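Home | Food | Neighborhood | Archive

Cooking for one after 60

Aaliyah Lapointe started cooking for herself in March, when her sister moved out. She keeps a budget of 51 dollars a week and shops on foot at Alaoui, two blocks away.

"I was making soup for a family and eating it for days," she says.

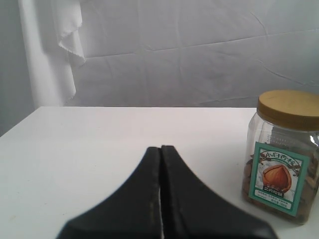 Her sister told her on the phone that she should freeze half of everything, and Lapointe now does.

She plans three dinners and leaves the rest open. Lunch is usually rice with an egg.

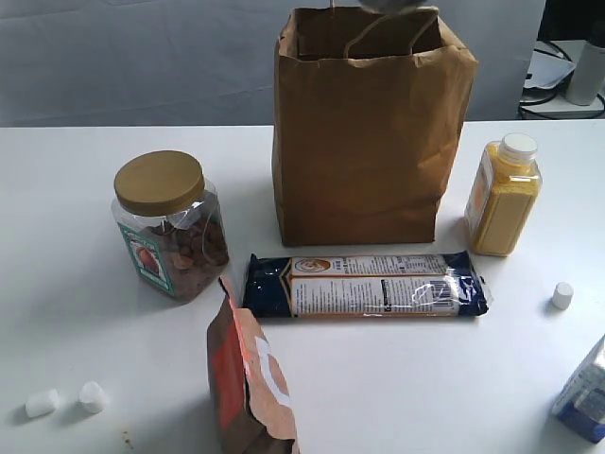 Breakfast took longer to settle. "I'm not hungry until 10," she says. A paper bag of groceries lasts her most of the week, and a clear jar with a gold lid, like the one on the table, is how she likes to keep snacks. "If I can see it, I eat it."

Canned food fills the gaps — beans mostly.
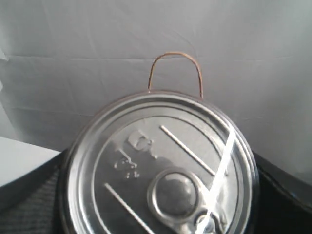 What she would change

"Smaller pots," she says. "I bought mine too big."

Comments

Wirkura: I freeze rice flat in bags. Works fine.

piker200: What does she do with leftover beans?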